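About Munine

Munine makes braces, supports and compression wear for people with sore or injured joints and muscles. We sell knee braces, wrist splints, ankle supports, elbow straps and back belts, through this site and through clinics and independent pharmacies.

We have been doing this for 14 years. The company is privately owned and has no outside investors.

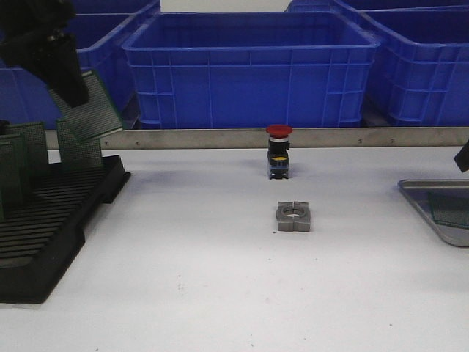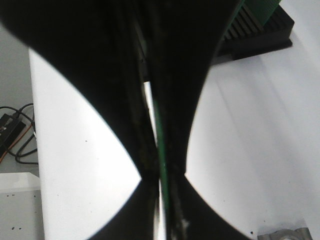 Green perforated boards at the rack, first picture; the gripper fingers up close, second picture.

How we started

Munine was started by Todor Kelmendi, who had worked as an orthotics fitter in a hospital outpatient department. Most of his day went to wrist and thumb splints. The splints came in small, medium and large, and a good share of patients fell between two of those. They went home with something that rubbed at the base of the thumb or turned on the arm at night, and many of them stopped wearing it.

He began cutting down and restitching splints after hours, first for patients who asked and later for other fitters. The first product sold under the Munine name was a wrist splint in five widths with a removable palm stay. We still make it. The stay has been changed twice and the strap closure once, but the pattern is the same.

The name comes from the street where he rented his first workroom. People ask, so we mention it.

What we make

There are 71 products in the current catalog, counting left and right versions of the same item as one. They fall into these groups:

Knee: sleeves, hinged braces, patella straps
Wrist and hand: splints, thumb supports, finger sleeves
Ankle and foot: lace-up supports, figure-eight wraps, night splints
Elbow: straps and padded sleeves
Back: lumbar belts in two heights

The Besovia line is our lighter range. It is knit in one piece and meant to be worn under regular clothes for long stretches, such as a full shift at work. Besovia sleeves give mild compression. They do not have stays or hinges and are not a replacement for a rigid brace if you have been told to wear one.

We do not make supports for the neck, and we do not make anything for children under 5. We get requests for both. Those fittings should be done in person, and we would prefer you go to a clinic.

Sizing

Every Munine product is sized by measurement, and the measurement points are printed on the package as well as on the product page. For a knee sleeve, that means one measurement above the kneecap and one below it. For a wrist splint, it means the wrist itself and the width of the palm across the knuckles. Please do not go by your shirt or pants size. It tells us very little.

If your two measurements land in different sizes, write to us before ordering. For some products we will suggest the larger one. For others we have an in-between cut that is not listed on the site. There is no extra charge for it.

Swelling changes through the day. Measure at the time of day you expect to wear the support the most. If you are recovering from surgery, wait for your surgeon or physical therapist to tell you when to measure.

Materials

We use neoprene in a few of the hinged braces and knit nylon and elastane in nearly everything else. None of our products contain natural rubber latex. The knit fabric and the hook-and-loop tape both come from Obradović, a family-run mill we have bought from since our second year. When they change a yarn or a dye we are told ahead of time, and we wash and wear the new fabric before it goes into stock.

Aluminum stays can be bent by hand to follow the shape of your wrist or back. Take the stay out of its pocket first. Bend it a little at a time over the edge of a table and check it against your body as you go. Repeated bending in the same spot will weaken it, and replacement stays are sold separately.

Care

Close all the straps before washing. Hand wash in cool water with mild soap, rinse well and lay flat to dry. No bleach, no fabric softener and no dryer. Hinges should be wiped down, not soaked. With daily wear, a knit sleeve will lose some of its grip over several months and should be replaced when it starts to slide down.

Clinics and pharmacies

Almost 300 clinics and pharmacies carry our products or keep a fitting set on hand. A fitting set includes one of each size in the products you choose and stays with the clinic as long as the account is open. Orders and shipping for clinic accounts are handled by Brilteck, our distributor. If you already have an account with them, Munine products can be added to it and you will not need to set up a second one.

We run a one-day course for fitters every May. It covers measuring, stay shaping, strap placement and skin checks. Staff from any clinic that holds a fitting set can attend without charge — lunch is included, travel is not.

Returns and repairs

Unworn items can be returned in their original package. Worn items can be exchanged once for a different size. Torn strap ends, loose stitching and broken hinge covers are repaired free in the first year. After that we charge for parts and return postage only. Please wash the item before you mail it to us.

What we can't help with

We are not a medical practice. Our staff can tell you how a product is meant to fit, what it is made of and how to care for it. They cannot tell you what is wrong with your knee, and they cannot say when you may go back to running or lifting. If a support causes numbness, tingling, a change in skin color or more pain than you had without it, take it off and talk to a doctor.

Contact

Customer service answers phone calls from 8 a.m. to 4:30 p.m. Email is usually answered by the next working day. For sizing questions, include your measurements, the product name, and whether it is for the left or right side. Clinic accounts should contact Brilteck first about orders and delivery, and us about anything to do with fit.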